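Mesora labs adopt shared rules for tabletop robot work

Jan 16, 2021

Six labs and workshops in the Mesora area have agreed to follow one set of rules for small robot arms used on tabletops, the first time the groups have worked from a common text. The rules were drafted at Sernham, a research shop that builds and tests grippers, and were approved by the other members in December.

The document runs to 164 numbered items. Most are short. They cover who may switch an arm on, how fast it may move when a person is within reach, how fingers and housings are checked before a shift, and what has to be written down when something goes wrong.

"We all had rules already," said Kevin Inga, who led the drafting. "The trouble was that people move between labs, and what was fine in one place was forbidden in the next. You'd get someone reaching in to fix a part with the arm still live."

Under the new text, no one may reach past a line taped on the table until the arm is stopped and the stop has been called out loud. Printed fingers must be looked over for cracks at the start of each day and replaced after 900 hours of use, whether or not they show wear.

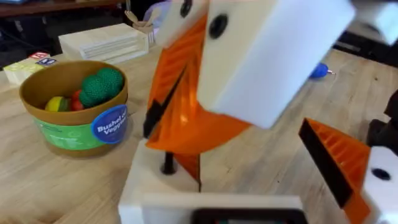
A section on test objects took the longest to settle. Labs that practice picking and placing with household items and toy food must now keep a written list of what is on the table for each run, and any change to the list has to be logged before the next run begins. Glass is not allowed. Neither is anything with a loose blade, even when it is not the object being picked up.

Balogun, a repair and training firm that joined the talks late, had asked for an exception for short demonstrations. It was turned down, but demonstrations under 10 minutes may use a one-page form in place of the full log.

The drafters went through 797 incident notes handed over by the member labs. Over half dealt with pinched cables or dropped parts, Inga said. Injuries were few and minor -- mostly scraped knuckles -- and nearly all came during setup.

Not everyone is pleased with the paperwork. Eduardo Sebastian, a technician at Brostix, said the daily finger check is easy enough but the object lists will slow down small teams. "If you swap one thing, you stop and write it up," he said. "On a busy day that's a lot of stopping." He said Brostix will follow the rules as written and bring its own figures to the first review.

Labs have until spring to train their staff. Copies of the rules are available from the Sernham front office -- ask for the tabletop edition, as an older one for floor-mounted arms is still in print.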